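August, workshop notes, keyboards

Started on the Hastotent batch after lunch. These are the desk keyboards that came back when the Seixas office closed, all full-size, all wired, and Heather Semple wants them cleaned, tested and boxed before the shelf is needed for the Tronton monitors. The stock sheet gives 1,145 as the first asset number and it runs on from there.

Method as agreed last time. Unplug, turn over, tap out the crumbs, brush between the rows from the function keys down to the space bar, then wipe with a cloth that is barely damp. Caps stay on unless a key sticks. Pulling every cap on the first lot took a whole morning and two of the clips under the long keys snapped, so I am not doing that again.

Test is the usual one. Open a blank text file, type each row left to right, then right to left, then hold each key down to check the repeat. Shift and the number row go separately, one pass with the left Shift and one with the right. Machine set to US layout for this batch. Shift and 2 must give @. If it gives a double quote the layout has gone back to UK and the test is no good, which caught me out twice before three o'clock.

Asset 1,145 went on the white desk by the window, where the light is better for checking the legends. Black caps with white lettering, and the letters on S and D are still bright and sharp. I had expected more wear on the left of the home row.

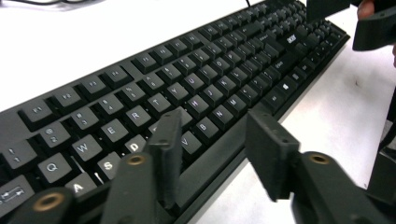

Heather says to stop using the spray on the caps altogether, even on a cloth, as it lifted the printing on the Zevano ones last year and they had to be written off. Plain water and a drop of washing-up liquid is enough, in her view, and anything that won't shift with that can be left for whoever gets the keyboard next. She would also like the fault noted by key name and not by position, after the last sheet had "third one along, second row" on it and she had to guess.

Fair enough. Spray put back in the cupboard. Fault column on the sheet now has the key name first, then what it does.

Faults so far:
1,145: none. Repeat fine on all letters.
1,152: B needs a hard press. Cap off, brushed out, better but not right. Try again tomorrow.
1,160: space bar catches at the right-hand end. The wire underneath had come out of its hook. Put back, passes.
1,163: F4 dead. Set aside for spares.

Got to number 21 on the sheet by ten to five. Cables are coiled and held with the reusable ties, 4 keyboards to a box with card between them. We are short of card. There may be some flat behind the Tronton pallets, otherwise the box lids will have to be cut up.

Still to do: second pass on 1,152, print labels for the boxes, ask Heather if spares keep their asset number or come off the list.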